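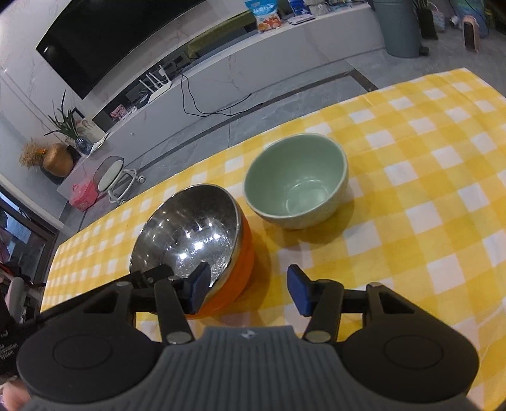
4. Aligning and checking a recording in Cirillo

By now you should have the session copied over and showing up in the left-hand list with a gray dot next to it. Gray means Cirillo has found the files but hasn't done anything with them yet. I wrote this section after watching Sunita Uniyal set up the software from my old notes and get stuck at the same place I always used to, so if you've read the earlier version, steps 4 to 7 are the ones that changed.

You'll want the calibration file from section 3 handy. If you skipped section 3 (I see you!), go back and do it, it really is quick.

1. Click the session name once and wait for the thumbnail strip to fill in. Long sessions take a while. You can keep clicking around in the meantime, but don't rename anything.

2. Open the Align tab and pick your calibration file from the drop-down. The name has to match the gripper that made the recording. Cirillo will happily let you pick the wrong one.

3. Press Find Offset. The software compares the motion it sees in the video with the motion sensor log and slides one against the other until they agree. When it's done you get a number in milliseconds at the bottom of the tab.

Note: the search window is 238 ms either way by default. If your offset comes back sitting right at that limit, it hasn't found a match, it just ran out of room. Set the window to 1,000 and press Find Offset again.

4. Now run Track. This is the step that works out where the gripper was at every moment, and it's the slow one. I usually start it before lunch. Leave Loop Closing switched on, even if your episodes are short.

5. When the dot turns blue, open the Path view. You should see one smooth line per episode. Spin it around with the middle mouse button and look for sudden jumps – a straight spike that shoots off and comes back is nearly always a tracking loss.

Caution: don't use the Smooth slider to get rid of spikes. It makes the line look lovely and moves every good point near the spike too. Mark the bad stretch with the X key and let the exporter cut it.

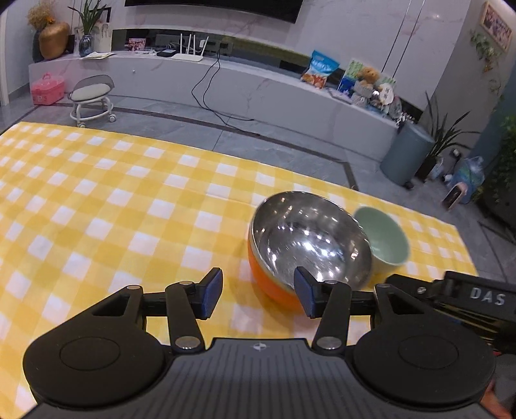
6. Next comes finger width. Open the Width tab and drag the playhead to a spot where the fingers are fully open, then press Set Open. Find another where they're fully closed and press Set Closed. Everything in between gets filled in from those two. If the fingers never close all the way in your session (this happens a lot with bowls and cups, where you're only pinching a rim), load the values from your calibration file with Import Limits. Please don't guess at a closed value from a frame where there's something between the pads. I did that for most of a week and then had to redo the lot.

7. Play one episode from start to finish with the width graph showing. The line should drop when the fingers close and rise when they open, at the same moment as in the video. If it's early or late, your offset from step 3 is off and you need to go back there. Sorry. Anything from step 4 on has to be run again too.

8. Type a task label for each episode. Keep them short and plain, the way you'd tell a friend: "put the cup in the bowl" is great. Delia Căpraru keeps the master list of labels, so check it before you make up a new one, otherwise we end up with three spellings of the same job and the planner treats them as three jobs.

9. Press Export. The default chunk size is 2,000 frames, and I leave it alone unless the training machine is complaining about memory.

Note: shiny things can confuse the tracker. Reflections slide across polished metal as the camera moves, and Cirillo sometimes takes them for fixed points in the room. If a session with a lot of bare metal gives you a wobbly path, go to Track > Masks, draw a box over the object, and turn on Follow. Then run step 4 again. Checked or patterned cloth is usually good news, by the way – plenty of corners to grab on to – but very regular checks can make it slip over by one square. That looks like a small, clean sideways step in the path, so it's easy to miss when you're hunting for big spikes.

If the dot turns red at any point, open the log, scroll right to the bottom and read the last 2 lines. The rest is mostly chatter. The common messages are listed in section 6.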